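Review: Camorix bench cell for desktop PC disassembly, seen at the Jodia open day

Jodia opened its refurbishing shop to outside visitors in December, and the main item on the floor plan was the Camorix cell. It is a single-arm station sold for taking apart and rebuilding desktop computers. I had an hour with it in the morning and a second, shorter slot after lunch. My interest is practical. We process office towers by hand at Troter and have been asked to price an alternative.

The cell ships as an arm, a two-finger gripper, a wrist camera, a ribbed metal table and a set of molded part trays. Software is extra. The demonstration job was a standard tower laid on its side with the side panel off. Parts covered by the job are the CPU, memory, hard drive in its caddy, and one expansion card. Power supply work is outside the current release, and so is any cable that needs two hands.

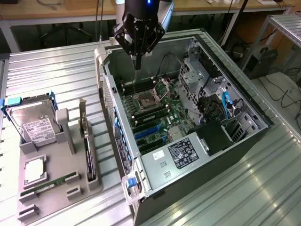 Cycle time was the first thing I asked for. Seo-ah Yook, who ran the demonstration for Jodia, gave 13 minutes for the full job with default speed settings, and 100 completed jobs since the cell was installed. She would not give a failure rate, on the grounds that the trays were revised partway through. That is a fair position, but a buyer needs the number.

The tray is the best part of the package. Each component has its own holder, so the arm always returns to a known position and the part is presented the same way every time. Memory modules lie flat between clips. The CPU goes into a square recess. The drawback is that a tray suits one family of machines. Jodia has its trays made by Bae, and a new layout is charged separately. A shop with mixed intake would need several.

The wrist camera feed was on a monitor beside the cell, and I spent most of the second slot watching it. The view takes in the tray and the board together when the arm is pulled back, which helps an operator check what is still seated. Close in, the fingers take up a good share of the picture -- I would want a second, fixed view for any fine work at the socket.

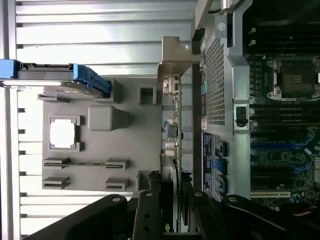
Wrist camera view, with the gripper at the bottom and the part tray and motherboard beyond it.

Setup is slower than the brochure suggests. Yook quoted 120 minutes to teach a new tower model, assuming the tray already exists. The case has to sit square on the table, and there is no clamp in the base package. One should be included.

Noise is low and the software logs every step with a time stamp. The log exports to a plain text file. The base license keeps 2,000 entries, after which the oldest are overwritten. The menus are clear, although the stop and pause controls are too close together on the touch panel.

For a shop that sees long runs of one model, the Camorix cell is worth a trial. For mixed intake I would wait for a cheaper tray option. I have asked for a second visit with two of our own towers, and will add the timings to this review when I have them.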